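Saturday, evening

The small items left at the Billia residence were reviewed today in the back room. Kamil Charvát had requested that the table remain covered during this work, and the checked cloth was accordingly kept in place. The black box serves until a proper case is obtained.

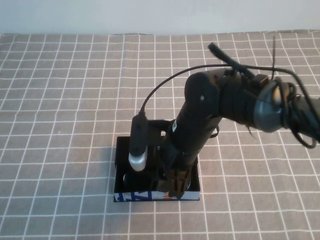
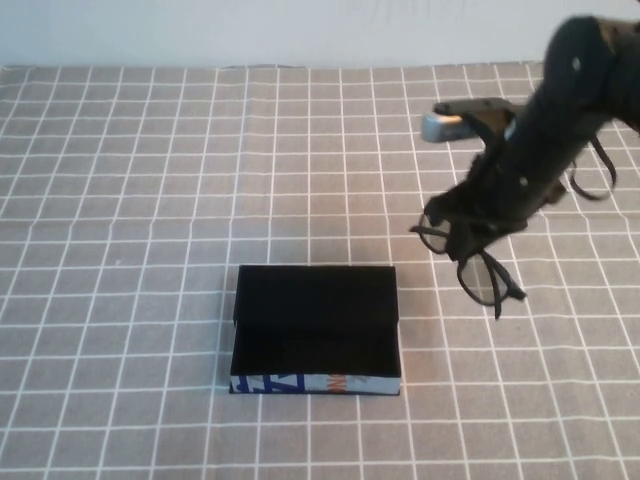

Danica Oravec has confirmed that the reading glasses are to be kept – her aunt may yet ask for them. Two drawers of the hall cabinet remain to be sorted, and the keys have still to be labeled. I shall write to Zuzana Vondráček regarding the cabinet before Monday's post.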